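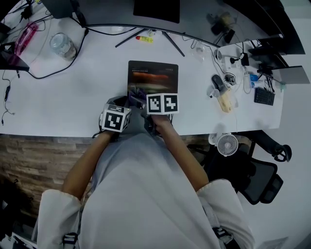 Saturday, July 27, 2024

Second evening with the Nerix trial kit. The pitch is that you strap the marker cubes to your hands, do your ordinary chores at your ordinary desk, and a robot arm somewhere learns from it. I cleared nothing away. Glue stick, jar, mouse, chargers, all stayed where they live, as the leaflet says a messy desk is fine. We'll see.

Picking up something small and crumpled with both hands is harder than it sounds with a cube riding on each one. I kept holding my wrists like a waiter. So what is the robot learning, my chores or my wrists?

The straps dig in. They want 600 dollars for the full set after the trial, plus a service plan through Van den Broek that I read twice and still can't explain. "Up to 2 hours" of comfortable wear — I gave up well before that.

Starkedel has a rival kit coming, supposedly lighter. Not holding my breath. One more session tomorrow, then it goes back in the box to Turnville unless something changes my mind.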